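Second Service: What Happens to an Office Workstation After Five Years

September 2020

A business-class workstation is usually written off on a schedule that has little to do with the condition of its parts. The lease ends, the warranty lapses, and the machine goes onto a pallet with the others bought in the same quarter. At Beaudoin, a refurbishing shop that handles retired office equipment, a pallet holds 34 towers. Most will leave the building again as working computers.

Intake is short. The asset tag comes off, the serial number is entered in the log, and the side panel is removed. Drives are pulled before anything else is done and go to a separate locked room for erasure. The tower then moves to a cleaning station, where compressed air is used on the fans, the power supply grille and the front intake. Fan blades are held still during this step. A fan spun up by an air hose can damage its own bearing.

Dust is the most common finding. Machines kept on desks come in fairly clean, while machines kept on carpet do not. The fins of the heat sink collect a gray felt on the intake side, and once that layer has closed over, the fan runs faster to move the same amount of air. Many of the towers arriving with a complaint of noise have no other fault.

Bench technicians start with the cooling system for that reason. The processor cooler is removed, the fins are cleared with a soft brush, and the base is wiped down. Coolers held by spring screws are loosened in a cross pattern, a turn or two at each corner, so the base comes up level. If the cooler does not lift, it is twisted gently from side to side until the bond breaks. Running the machine for a few minutes beforehand helps, as warm compound lets go more easily than cold.

Thermal compound has one job, which is to fill the small gaps between two metal surfaces that look flat and are not. It is a poorer conductor than the metal on either side of it. A thick layer therefore works against the cooler. The amount the shop applies is a single dot in the center of the heat spreader, a little smaller than a pea for ordinary desktop parts, and the pressure of the cooler does the spreading. Larger processors get a line or a cross.

Old compound is cleaned off completely first. The shop uses lint-free wipes and isopropyl alcohol, and the wiping goes inward from the edges to keep residue out of the socket. Paper towels leave fibers. Metal scrapers are banned at the bench; a plastic card is allowed for compound that has dried hard.

Memory is tested separately. On dual-socket boards and on some larger single-socket ones, slots are grouped by the processor they serve, and the order in which they are filled matters. A board with the modules in the wrong slots may start normally and run at reduced bandwidth for years without showing an error. The shop's procedure is to remove every module, blow out the slots, and refill them according to the chart for that model.

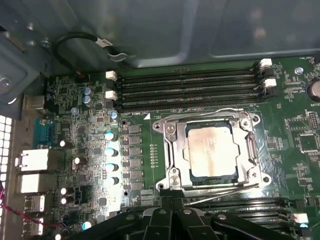 The load lever on a socket of this type deserves some care. It is under tension when closed, and the correct motion is down and slightly outward to clear the retaining tab, then up under control. The load plate is opened only after the lever is fully released. With the plate open, a processor is lifted straight up by its edges. Tilting it is the usual cause of bent contacts, and a socket with bent contacts often means a replacement board.

The coin cell is replaced on every unit, whatever it measures. A new cell costs very little, and a weak one produces symptoms that send the customer back: a clock that resets, boot settings that vanish after a power cut.

Reassembled machines are logged in Flusteo, the shop's tracking software, and run under load for 2 hours with the side panel on. Open-case readings are not accepted. A unit whose processor temperature keeps climbing after the first half hour goes back to the bench, and the cooler comes off again. Uneven screw tension is the first thing checked.

Beaudoin put up to 700 units through this process in March, its busiest month so far. Towers that fail are stripped for power supplies, memory and fans, and the bare steel cases are flattened and sold by weight.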